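From the Kitchen Table: soup evenings are coming back

Dear neighbours and members,

The soup evenings at Brisis House start again in November, every Thursday at half past six. Many of you have asked me about it in the stairs, at the bus stop and one time even at the dentist, so I am glad I can finally answer with yes.

Last winter we served 839 bowls. I know the number because we must write it down for the grant, and I was the one who had the pencil. The winter before it was fewer, but we also had the broken boiler then and closed for most of the cold weeks, so I think it is not fair to compare.

Some things will be different this year. The room can hold 30 people sitting, and on several evenings we had more than this. People were eating on the windowsill, which was cheerful but the fire rules do not allow it. From now on there will be two sittings, the second at a quarter past seven. You do not need to book. If the first sitting is full, please take a cup of tea in the hall and wait a little.
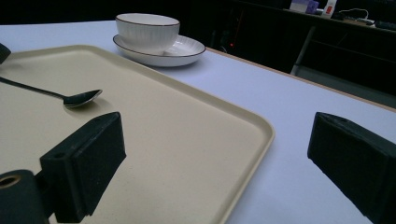
The vegetables will come again from Plekton Farm. They give us the carrots and leeks which have a strange shape and are hard to sell. For the soup it makes no difference at all. Bread is from Atallah Bakery, who kindly offered us also the rye loaf this season. I grew up with dark bread and I must admit this was my favourite news of the month.

We will cook one soup without meat every time, and one other. The first evening is lentil with lemon, and chicken with barley. If you have a recipe from your family, please bring it written on paper. Last year I received one by telephone and I understood "a cup of salt" where it should be a pinch. We had to begin again from the onions.

The price stays the same: you pay what you can, in the tin beside the door. The tin collected 1386 dollars last winter, and after gas and dish soap there was enough left to buy a second large pot. It has a good heavy bottom and the barley does not stick so much.

We still need help with washing up, mostly for the second sitting. It takes about an hour and the water is hot. We also look for somebody with a car who can fetch the boxes from the Diltau Road depot on Thursday after lunch. Please leave your name on the sheet in the hall, or speak to me when you see me.

Bring a warm sweater, the hall is draughty until the kitchen gets going.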